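Cross-view pretraining, wrist vs. fixed camera: results don't match the write-up

gridlock_7
28 Sep 2026
Reran the Vistumano method on our own data. 700 episodes, 154 held out. Wrist-only policy came out ahead of wrist + fixed, the reverse of what they report. Typical wrist view:
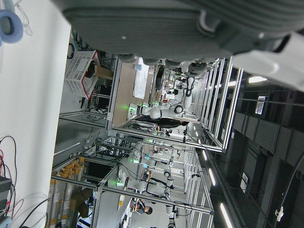
What was held out, episodes or objects?
Episodes only. Every object in the test set also appears in training.

pelmet
Then the wrist-only gain means little. That view takes in arms, people and ceiling lights, and the encoder can key on any of it. Split by object and rerun.

gridlock_7
Disagree in part. I masked the background on 30 episodes and the ranking held.

tarn_offset
30 is too few. Also check the fixed view - on a belt setup the fingertips are what matter, and glare on the green surface sits right beneath them.

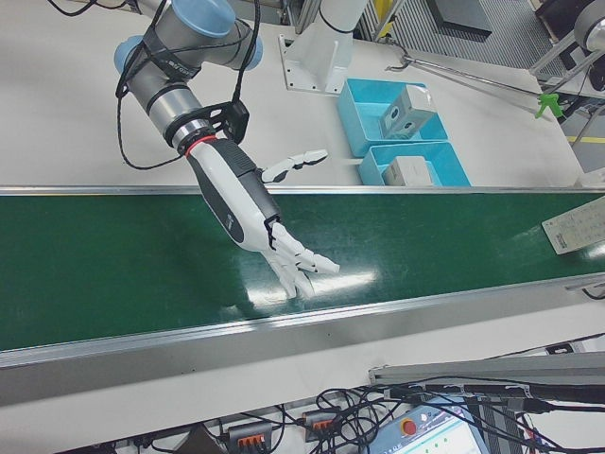

Does the loss weight both views equally?
By default it does, with one shared weight set in the config. The July release added a separate term per view.

pelmet
Glare is a side issue. Fix the split first.

gridlock_7
Will do both. Object split leaves 203 episodes for test. Running tonight with the per-view term off.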